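Cheng-en Ko has heard the pitch for four-day weeks at Dirkwood, and he isn't buying it yet. "They cut a day and kept the same 34 meetings," he says. "Who does the work?"

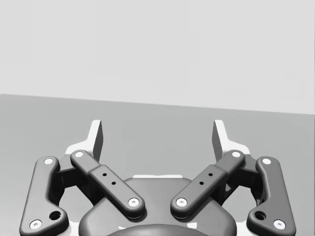
Fewer days, same pay

Andaveo, the consultancy behind the plan, surveyed 900 staff in December. Only 400 replied. Ko wants to know what the others think - and so do I.

"People who like a thing fill in the form," he says. He doubts the sick-day numbers too, as they cover one winter.

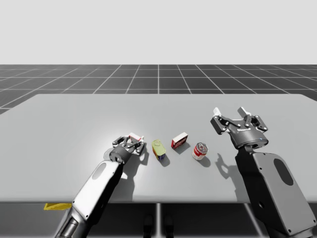
Would he go back to five days? He takes a while over that one. "No. I like my Fridays off. I just don't believe the chart." Management says a second survey is coming - it hasn't said when.

Related
Skillatbridge drops its night shift
Sakamoto on overtime pay
Who reads staff surveys?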